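Bench notebook – Tremgate, table and tableware
May 23, 2024

Second entry on the dining table. Picked up where I left off in February, when Hanne Ahonen and I gave up on the old finish.

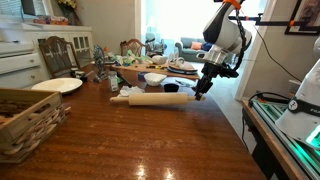

Wiped the top down with a damp cloth first, then a dry one, and went over it again along the grain. The Seston polish still gives more shine than I want. It shows every fingerprint and throws the window light back at you from the far end. Left it for now. Hanne thinks one more thin coat of the Uchida wax would dull it a bit. I think we should stop adding things and live with it for a month.

Rolling pin: light wood, no finish on it apart from oil. Sanded with 240 last week, oiled twice. Handles still feel slightly rough where they meet the barrel. Don't wash it in the sink – wipe and dry only. Paper towel is fine for this, cloth leaves fluff.

Bread basket: woven sides sound, wooden part needs a look underneath. Shake the crumbs out before it goes back on the shelf. I found old ones in the weave again.

Long cutting board: not to be used as a tray for plates. I know it is handy. The stack leaves rings if the plates go down wet, and I have already taken one set out with fine paper.

Candlestick: wax in the cup, leave until cold and lift out with a wooden skewer. No knives.

Chairs: checked the joints on two. The one with the loose back rail wants glue and a clamp overnight. The carving collects polish in the corners, old toothbrush does it.

Curnevum order is 3034, for 3 tins of oil and the felt pads. Pads are the 40 mm size, which is too big for the chair legs, so they will need cutting down. Invoice came to 796 with delivery, copy in the folder.

To do
– glue back rail
– cut pads
– ask Hanne where the other clamp went
– second oil on the board, both faces and the ends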